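Ticket 2641
Product: Griseo label printer, desktop model
Opened by: Zhiqiang Cao, Sternotton shipping desk
Status: Open, waiting on vendor
Priority: Normal (was Low, I changed it)

Summary: Labels drift downward through a batch until the barcode is half off the sticker.

Original report

Printed a run of 100 address labels from Smadi. The first few look fine. By the end of the run the text has crept down far enough that the bottom line of the barcode lands on the gap. The carrier's scanner rejects those. Single labels print fine every time, so please don't ask me to print a test label.

Reply from vendor support (pasted from email)

Thank you for reaching out. Please turn the printer off and on, reinstall the driver, and print a test label.

Notes, Zhiqiang

Did all of it anyway. Power off, driver out, driver in, test label. The test label was perfect, as I said it would be. Ran the batch again and got the same drift.

They then suggested the labels were "non-genuine." The roll came in their own box with their own sticker on the core. I sent the stock number and haven't heard another word about genuineness.

Next idea from them was a dirty sensor. I'll admit this one was worth a try. Opened the lid, wiped the gap sensor with a swab and alcohol, and let it sit over lunch. There was a little gray fluff on the swab. Batch result afterwards: drift, maybe starting a bit later, but I wouldn't swear to it and I'm not going to call it an improvement on the strength of one run.

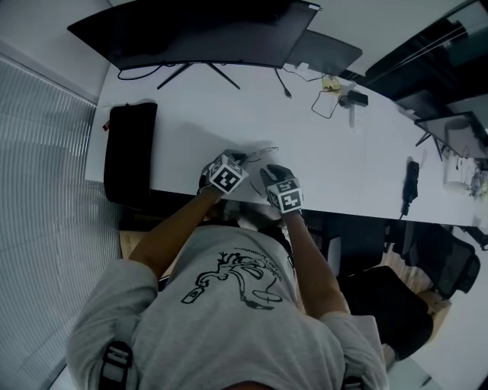
Does the drift happen when the same file is printed from a different computer?

It does. I moved the USB cable to the old laptop, which has never had Smadi on it, and printed a PDF of the same batch. The labels crept down in the same way, so I'm ruling out Smadi and I'd like support to stop blaming it.

Things that made no difference

Darkness setting, high or low.
Tear-off mode on or off.
New USB cable.
Plugging into the wall instead of the power strip.
The "alignment assistant" in the driver, which asked me to look at a label and say whether I was happy with it.

Things that did make a difference

Calibrating by hand, with the feed button held down until the light blinks. After that I get a clean start and the drift comes back later in the batch. If I stop and calibrate again it resets. So the printer can find the gap when it is told to look for it, and then seems to lose interest.

Splitting the batch. Runs of 6 stay inside the margins. That is how we are getting parcels out the door at the moment, and it is a miserable way to work.

Update, Wednesday, April 3, 2019

Support now says this is a known issue fixed in firmware 7. I asked what exactly was fixed. The answer was "general stability and performance," which could mean anything. The release notes don't mention gap sensing, batches or labels.

Installed it regardless. The updater failed the first time with no message – the bar just went back to zero – and finished the second time. Settings were wiped, so label size had to be entered again. Whoever does this next, write your settings down first.

Full batch after the update: drift still there. The media type had also been reset to "continuous," so I changed that back to "gap," calibrated, and ran it again. Better. The last label was low but readable on our scanner. I don't trust it yet. Our scanner is more forgiving than the carrier's, and I would want several good batches in a row before closing this.

Also worth asking: was the media type really set to "gap" before the update? The driver said so. The printer's own settings page might have said something else, and I never printed it. Annoying, but I'd sooner have it in the ticket.

Still to do

Print the settings page from the printer itself and compare it with the driver.
Try the spare roll from Nomivance on the same settings.
Get a straight answer on whether the platen roller is covered. If the roller is slipping, no setting is going to cure it.

Vendor has asked to mark this resolved. Declined.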